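Clerside Household Manipulation Program
Interim progress report, work package 2: desk and counter tidying
Prepared by Imani Mugo for the Hitora grant office
Period covered: through the end of August

1. Status

Work package 2 is on schedule for data collection and behind schedule for unattended operation. The arm completes single-object tidying tasks at a rate we consider usable for study. It does not yet clear a mixed surface without supervision, and we do not expect it to by the next reporting date.

2. Work completed

The collection target for the period was 300 teleoperated demonstrations per task family. Targets were met for pens and markers, for cutlery, and for folded cloths. The fourth family, small lidded containers, stands at 53 demonstrations. Zeeshan Jatoi moved the operators off containers in the second half of the period after the lids were found to deform under the default closing force. A lower force setting is now in place and collection has resumed.

Total demonstrations on disk are 1213, including rejected attempts. Rejected attempts are kept and labeled by cause. The labels were redefined in August, and older entries are being relabeled by Declan Keogh. Until that is finished, rejection counts by cause should not be compared across months.

3. Findings on chores

Pick-up of an isolated rigid object is the most reliable step. Put-down is worse. With markers, the common fault is a grasp near one end, after which the barrel rotates in the fingers and arrives at the cup at the wrong angle. Operators correct for this without thinking about it; the trained policy does so only some of the time.

Clutter remains the main obstacle. When markers lie against each other the policy hesitates, or closes on two at once. Taner Uysal has proposed a short nudging motion to separate them before the grasp. It was tried on the bench and will be added to the next collection protocol.
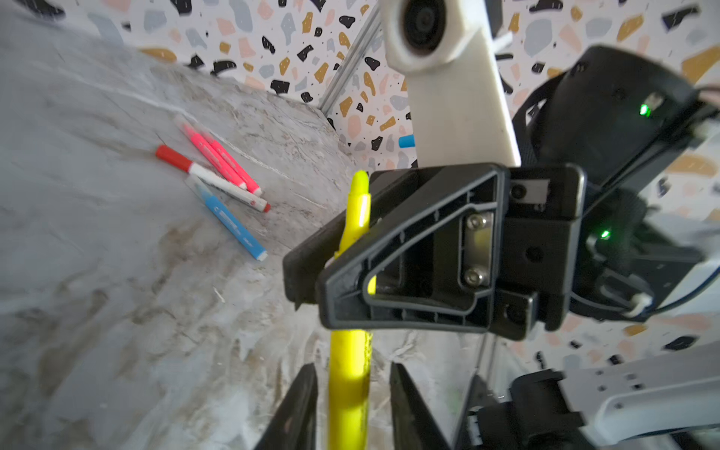 Cycle time also needs attention. Clearing a small group of pens takes the policy several times as long as it takes a person, and most of the difference is spent in approach. Alper Taşdemir is reviewing the speed limits on the arm.

4. Deviations from plan

The shop-floor trial at Sostomham, in which the arm would restock small parts bins, has been moved to the next period. The site asked for a revised risk assessment. The draft is 47 pages and is with their safety office. No additional cost is expected.

5. Next period

Complete the container family. Retrain on the relabeled data. Repeat the marker tests with the nudging motion enabled and report the results separately from those in section 3. Begin the Sostomham trial once approval is received.

6. Request

We ask that the unspent travel allocation for Sostomham be carried forward. A replacement set of finger pads from Karpenko will be charged to the existing consumables line.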